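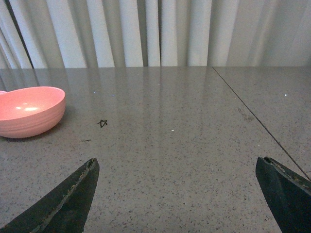
Speckled gray counter, pale curtain behind.

1/ Notes on storing apples at home, 2019-11-02. Temperature matters most. Set the fridge drawer to 37 F and leave it there.

2/ Humidity next. Mine reads 80 percent with the vent closed - a little low, so I keep the fruit in a perforated bag.

3/ Sort before storing. One bruised apple gives off enough ethylene to soften the rest.
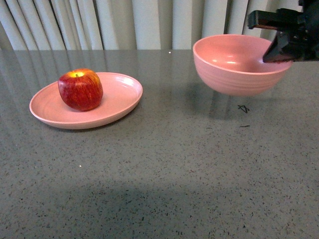
Can apples share a drawer with carrots?
Keep them apart. Ethylene turns carrots bitter.

4/ Check the bag every November weekend. Pull anything soft and cook it that day.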